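Section 5: Setting up a public consultation

This section covers creating a consultation in Tipoki and opening it to residents. You need an Editor or Administrator role. If the Consultations tab does not show in your left menu, ask your council's Tipoki administrator to change your role under Staff and Permissions.

Before you start

Have the final wording of your questions ready. Once a consultation is open, question text is locked. You can still correct the introduction and add documents.

5.1 Create the consultation

1. Sign in and select Consultations, then New.
2. Type a title. Titles can be up to 99 characters, including spaces. Residents see the title in search results, so put the name of the place or plan first (for example, "Ulleck town center parking plan").
3. Choose a department from the list. Replies and automatic notices go to that department's shared inbox.
4. Enter the opening and closing dates. A consultation closes at midnight at the end of the closing date.
5. Select Save draft.

Note: Drafts are visible to all Editors in your department. They are not visible to residents or to elected members.

5.2 Add questions

1. Open the draft and select Questions.
2. Select Add and pick a type: single choice, multiple choice, short text, long text or map pin.
3. Type the question. Mark it Required only if a response is no use to you without it.
4. Repeat for each question, then drag them into order.
5. Select Preview and go through the form on both a phone and a computer.

Map pin questions use the ward boundaries loaded for your council. If your boundaries changed after June 21, 2021, check that the new file has been loaded before you use this type. The Clinel and Wimari wards share a border, and pins placed on the line are counted in the ward listed first in the file.

Caution: Deleting a question from a draft also deletes any translations attached to it. They cannot be recovered.

5.3 Set who can respond

1. Select Audience.
2. Choose Anyone, Residents only or Invited list.
3. For Residents only, turn on the address check.
4. For Invited list, upload a CSV file with 2 columns, name and email, in that order.

Error 67 means the file has a blank row or a missing email address. Correct the file and upload it again. The rows that were accepted the first time are not duplicated.

5.4 Approve and open

1. Select Send for approval and choose an approver. You cannot approve your own consultation.
2. The approver gets an email with a link. In the sample account this goes to Brenda Hollis, with Orla Horgan as backup.
3. When the status changes to Approved, select Open now or leave it to open on the date you set. 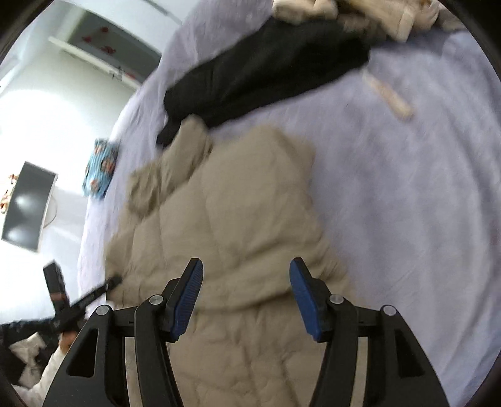

If the approver sends the draft back, the status returns to Draft and their comments show in the right-hand panel. Make the changes, mark each comment as resolved and send it again. Approval of an earlier version does not carry over.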